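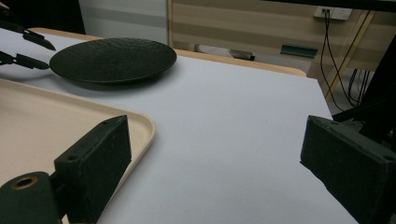
黒い丸皿とクリーム色のトレイ　わが家の食卓まわりギャラリー

2019年2月19日(火)更新

こんにちは！器好きが高じて、とうとう専用のページまで作ってしまいました。といっても立派なコレクションではなくて、毎日使っているお皿とかトレイとか、そういう普段着のものばっかりです。友だちのティリニ・マジュムダル(Thilini Majumder)さんに「いつも話が長いから文字にしといて」と言われたので、遠慮なく長々と書きます(笑)。お茶でも飲みながらどうぞ〜。

黒い丸皿

いちばんのお気に入り！Kerkdenという雑貨屋さんで2232円でした。ふちがほんの少しだけ立ち上がった浅いお皿で、表面に細かいでこぼこがあるんです。光が当たるとうっすら艶が出て、真っ黒なのに重たい感じがしないところが好き。

のせるものは断然、白か黄色がおすすめです。だし巻き、蒸したかぶ、レモンのケーキ。この前はゆで卵を半分に切ってのせて塩をふっただけなのに、なんだかちゃんとした前菜みたいになって、ひとりで盛り上がりました。反対に、ひじきは完全に行方不明になります。黒豆もだめ。煮汁の多いものも、浅いのでやめておいたほうが無難かな。

洗うときはスポンジの柔らかい面で、くるくるっと。でこぼこに粉砂糖が残りやすいので、甘いもののあとだけちょっと丁寧にやってます。

クリーム色のトレイ

プラスチックのトレイです。ふちがぽってり丸くて、持ったときに指が痛くならないのがいい！Hasirumの通販で1938円、送料のほうが気になって一週間くらいカートに入れっぱなしでした。

色はベージュ寄りのクリーム。白いテーブルに置くと、ほんのり温かい色に見えます。真っ白と迷ったんですけど、白に白だと病院っぽくなりそうで。朝はパンとバターとジャムをまとめて運んで、夜はお箸と取り皿。食べ終わったらまたのせて流しへ。拭くだけですむので、平日はほんとに助かってます。

木のトレイも一枚持ってるんですよ。見た目は木が好き。でもカレーの日はこっち、と決めています。

白いテーブル

天板は白、ふちは明るい色の木で、縁が丸みを帯びています。Ekanayakeという家具屋さんの展示品で、奥行きは60センチ。ふたりで向かい合うとお皿がちょっとぶつかるんですが、お醤油を取ってもらわなくても手が届くので、まあいいか、と。

白い天板って、時間帯で色が変わるんです。昼間はすこし青みがかったグレーに見えるときもあって、黒いお皿を置くと影までふんわりきれい。夜に電球をつけると今度はクリーム色っぽくなります。トレイとの差がなくなってしまうので、私は断然昼派です。

弱点はカレーとターメリック！あとマジックペン！うっかりつけたら、その場で拭いてくださいね。重曹をちょっと水で溶いて、布でやさしく。ごしごしこするのは我慢です。

組み合わせのメモ

黒い皿＋クリームのトレイ：定番。おやつの時間はほとんどこれです。お皿をトレイにのせず、横に並べて置くのも好き。お皿に焼き菓子、トレイにカップとポット。

黒い皿だけ：テーブルの奥のほうに置いて、手前で取り分けます。大皿の料理を出すほどでもない夜に。

トレイだけ：ひとりのお昼。おにぎりとお味噌汁とお漬物。テーブルの上に本を広げたままでも、トレイのぶんだけ場所があればなんとかなります。

ランチョンマットも前は使っていたんですが、洗濯が面倒でやめてしまいました。Brerkbergの麻のマット、柄はすごくかわいいんだけどなあ。アイロンをかける気力がある人にはぜひ使ってほしいです。

よく聞かれること

黒いお皿は指紋がつきませんか？というメールをいただきました。うちのは表面がつるつるじゃないので、私はあまり気になったことがないです。つやつやのタイプだと違うのかも。

それから、お皿は重ねてしまってます。最大で3枚まで、あいだにキッチンペーパーを一枚はさんで。それ以上だと下のを取るときに面倒になって、結局いちばん上のばっかり使っちゃうんですよね。

次の更新は6月の予定です。ガラスの小鉢と、夏用のそうめん皿を載せるつもり。そうめん皿はまだ探している途中なので、いいお店をご存じの方はメールで教えてください！深めで、できれば青いのを希望です。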